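Stumum Releases Version 3 of Kakakhel Planning and Perception Software

CLENDALE, 2024-03-23 — Stumum today released version 3 of Kakakhel, its software package for grasp planning and wrist-camera perception on two-finger grippers. The release replaces the segmentation stage, moves the planner to a new scheduling loop, and adds a replay tool for recordings made with hand-held grippers. It is available to current license holders at no charge.

Kakakhel runs between a camera mounted behind the fingers and the motion controller of the arm. It takes in wide-angle video, estimates the pose of the gripper, proposes grasp points on objects within reach and passes a ranked list to the controller. Earlier versions required the lens distortion to be removed before any of these steps. Version 3 works on the raw fisheye image and applies the lens model only to the points it needs.

"Undistorting every image cost us time on each cycle and threw away the corners, where there is often something the planner should know about," said Farzana Hayat, who leads perception at Stumum. "We now keep the whole image and do the geometry on a much smaller set of points."
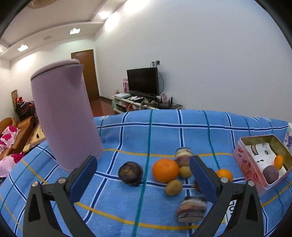 The segmentation stage has been retrained on 1,660 recordings made on household tables. Previous training data came mostly from plain work surfaces with one or two objects in view, and customers reported that results fell off when the background had a strong pattern. On a plaid tablecloth, version 2 tended to treat the colored lines as object edges and to join small items to larger ones beside them. Two small brownish fruits set close to a large orange, one of them touching it, would often come back as a single region with a single grasp point. Version 3 scores contact boundaries separately from surface edges and returns such items as separate candidates. Where the boundary score falls below a set threshold, the candidate is marked as uncertain and the planner will not rank it first.

Finger masking has also changed. The software now computes the outline of both fingers from the current opening width and excludes that area before segmentation. The outline includes the linkages as well as the pads. Users with custom fingers can supply their own mesh through the setup tool, which checks it against 200 images from the user's own camera and reports any mismatch.

The planner has been rewritten by a team under Ivar Kvam. Grasp scoring and collision checking, formerly run one after the other, now share a single loop with a fixed time limit. If the limit is reached, the planner returns the best candidate that has passed the collision check and logs those it did not reach. The limit is set in the configuration file and can be changed while the system is running.
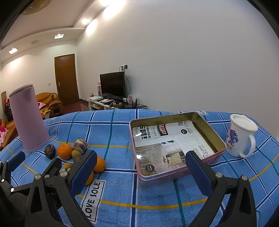
Logging follows the same format in live and replay modes. A log from a live session can be opened in the replay tool, stepped through one cycle at a time and run again with different planner settings. The tool shows each candidate with its score, the reason for any rejection and the camera image at that moment. Recordings made with hand-held grippers can be loaded in the same way, provided they include a calibration file and time stamps — the tool will refuse files that lack either.

"Most of the support requests we get come down to one question, why the planner picked that grasp," said Rizwan Mughal, software tools engineer. "With version 2 we had to ask for the files and work it out here. Customers can now look it up themselves."

Version 3 reads configuration files from version 2 with two exceptions. The edge_gain setting has been removed, and finger_mask now expects a mesh path in place of an image path. A conversion script is included. Stored models from version 1 are no longer supported.

The driver for the Tamura controller is included in the standard package and no longer needs a separate download. The installer is 490 megabytes without the sample recordings.

Training for license holders is held at the company's Clendale office. Requests should be sent to Danish Durrani through the customer portal.

About Stumum
Stumum develops perception and planning software for robotic grippers. The company is based in Clendale.

Press contact
Shoaib Mohmand, Stumum, Clendale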